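Textbooks > Home Arts > Caring for a Room > Chapter 6

Contents Previous chapter Next chapter Glossary Index

Chapter 6
The Dressing Table

I grew up in a house where the dressing table was the place stuff went to hide. Bobby pins, bus tickets, a single earring, the good scissors (always the good scissors!). My grandmother would sweep the whole lot into a drawer on cleaning day and by supper it was all back out again. So when I started teaching room care, I put off the dressing table as long as I could, and then one August my students asked for it by name and I had to figure out what I thought.

What I think is that a vanity is a hard piece of furniture to look after because it does two jobs at once. It's a work surface, where you lean in close and do fiddly things with your hands, and it's also a display, the thing people see when they walk into the room. Those two jobs fight. A desk can look like a desk. A vanity is supposed to look nice with nobody sitting at it, and it has a mirror, so whatever you leave on it you get to look at twice.

Try this before you read on. Go to any table in your home that has a mirror over it and sit down. Don't tidy yet. Look at the tabletop first, then look at the same things in the glass. You'll notice the backs of objects, the price sticker you never peeled off, the dusty side of the vase. My student Jhosep Montoya did this for his first assignment and wrote nearly 100 words on the back of a hairbrush, and I gave him full marks. 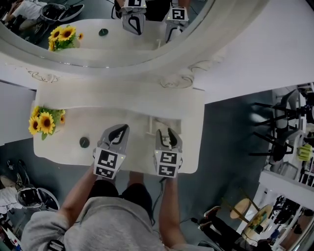
Flowers are the first thing most of us reach for when we want a vanity to look cared for, and I'm all for it, but put them to one side. A bunch of sunflowers near the left or right end leaves you the middle for your hands, and the mirror doubles the color for free. If you set them dead center you'll spend every morning peering around a petal. Cut flowers in water also need something under the vase, and a painted top will show a ring faster than you'd believe. Lợi Trịnh, who shared my classroom for years, kept a folded cloth under hers and swapped it on laundry day.

Then there's the shape of the thing. A plain straight edge wipes clean in one pass. A wavy, scalloped edge doesn't, and neither do carved scrolls, and I say that as someone who loves them. Dust settles in the low part of every curl. Use a soft dry brush for the carving (an old makeup brush is perfect), work from the top down, and only then bring out the damp cloth for the flat part. If you do it the other way around you'll be wiping the flat part again, grumbling.

The frame of the mirror gets the same treatment. Spray your cloth, never the glass, or the cleaner runs down behind the frame and sits there. I ruined the bottom of an old oval mirror from Grellstead that way, and Zsolt Gál, who taught woodwork down the hall, was very kind about it.

Small round things deserve a word of their own: lids, compacts, coasters, anything flat that lies on the tabletop and gets pushed around all day. They're easy to stop seeing. Pick each one up when you wipe. If it has a home, put it there, and if it doesn't, section 2 is for you.

We'll start with the brush and the cloth, so have both within reach before you turn the page.

Related chapters
Chapter 5: Drawers and What Goes in Them
Chapter 7: Lamps, Shades and Cords
Chapter 8: Painted Furniture
Activity sheet: A Week of Cut Flowers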